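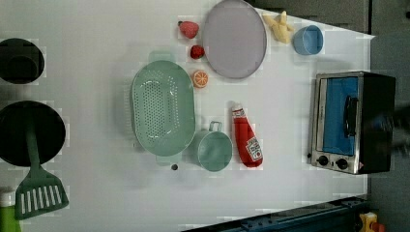

By the Sotemis editor, phones and tablets section
June 5, 2022

How to move your data to a new Android phone without losing your chats

Many readers write to us after they bought a new phone and found that the contacts came over but the messages did not. The reason is usually simple: the backup was made too early or it was never finished. Please keep both phones with you and plan one free evening.

Before you start

Charge both phones to at least half and connect them to the same Wi-Fi network. On the old phone, open Settings, then Storage, and look how much space your data takes. My old phone had 34 GB, most of it video, and the copy needed about 2 hours with a cable. If the new phone has less free space than this, first move the videos to a computer.

Update the apps on the old phone too. In February I skipped this step and my notes app refused to open the copied file.

Making the copy

Turn on the new phone and choose the language. When it asks if you want to copy apps and data, choose yes. If you already passed this screen, on many models you must reset the phone to see it again.

Connect the phones with a USB-C cable. Unlock the old one and confirm the message that appears on it. Select what you want to bring: contacts, text messages, call history, photos, apps. Then leave both phones on the table and do not use them until the copy is complete.

Chat apps

Most chat apps keep their own backup, and the general copy does not always include it. Open the app on the old phone, find the backup option in its settings and start it by hand. Wait until you see the current time next to the last backup. Only after this, open the app on the new phone, enter the same number and accept the restore.

Bank apps have to be registered again. Keep the SIM card in the old phone until you know which number will receive the codes.

Do not erase the old phone the same day. I keep mine for four weeks in a drawer, charged, and in this time I usually find one or two things that I forgot.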